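Chapter 5
Cold Storage in the Home Kitchen

What this chapter covers
How a refrigerator removes heat
The upper compartment and the lower drawer
Storing cans, bottles and jars
Counter space beside the appliance
Loading and unloading without waste

Key terms: compartment, drawer bin, set-down space, stock rotation, headspace, door seal

Most households open the refrigerator many times a day and give little thought to how it is arranged. Food is put where there is room for it. Over a few weeks the older items move to the back, the newer ones fill the front, and some of what was bought is thrown out. This chapter deals with the arrangement of cold storage and with the working area next to it. Chapter 4 covered dry goods, and several of the same rules apply.

A refrigerator does not add cold to food. It takes heat out of the cabinet and releases it into the room. Every time a door or drawer is opened, warm air gets in and the heat it carries has to be removed again. Food that goes in warm has the same effect. A full cabinet holds its temperature better than an empty one, but it must not be packed so tightly that air cannot move between the items.

5.1 Doors and drawers

Many kitchen refrigerators have two tall doors at the top and a pull-out drawer below. The upper compartment is used for food that is needed often. The drawer is commonly a freezer, although some models let the owner choose the temperature. Check the setting before storing drinks in a lower drawer. A sealed can of soda left in a freezer will swell as the liquid turns to ice, and it may split.

A drawer is loaded from above. Everything on the floor of the bin can be seen at once, provided that nothing is stacked over it. Cans may stand upright if the bin is deep enough. In a shallow bin they are laid on their sides, and they will roll unless they rest against a wall or against each other. 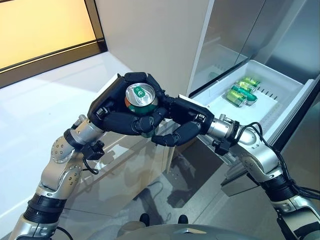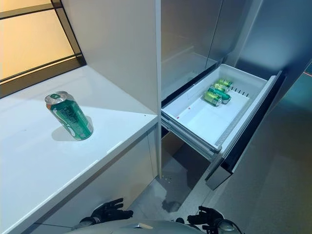
Figure 5.2 Green beverage cans on their sides in an open refrigerator drawer, with one can out of the drawer.

Reading time for this section: 5 minutes (1058 words with exercises)

5.2 Set-down space

The surface next to a refrigerator is called set-down space. It should be wide enough to hold a bag of groceries and should be kept clear of small appliances. Without it, a person unloading the drawer has to hold each item or walk across the kitchen with it while the drawer stands open.

The Tevetti apartment plan, used throughout this book, places the counter directly beside the refrigerator, with a tall panel between them. The Bjarnason plan puts the counter on the opposite wall. Students should compare the two plans in Appendix B and trace the path of a single can from the grocery bag to the drawer in each.

5.3 Order of loading

Take out what is already in the drawer and stand it on the counter. Wipe the floor of the bin. Put the new cans in at the back and return the older ones to the front, where they will be used first. Close the drawer fully and check that the seal meets the cabinet on both sides.

Before you read on
1. Draw the inside of a refrigerator you use at home and mark where drinks are kept.
2. Note which items have to be moved to reach them.
3. Turn to the Prekis storage chart on page 57 and find the shelf or drawer it gives for each item in your drawing.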